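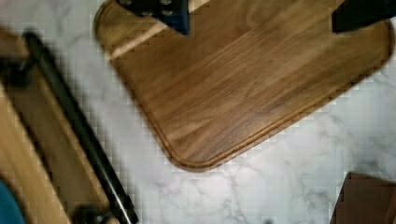
Wooden cutting board on a marble countertop.

Monday | By the Zevgate Home Desk

Cooking on Less Power

Our utility sent a leaflet on clean energy with a wind turbine on the front and no advice inside. Fine. Put a lid on the pot. Cut potatoes small and they're done in half the time. Turn the oven off 4 minutes early and leave the door shut, however much you want to look. Boil two cups of water if you're drinking two cups. The grid will not send a thank-you card.

Filed under: Kitchen Tips, Saving Energy

Recent:
Draft-Proofing a Back Door
Is Your Freezer Mostly Ice?
Laundry at Off-Peak Hours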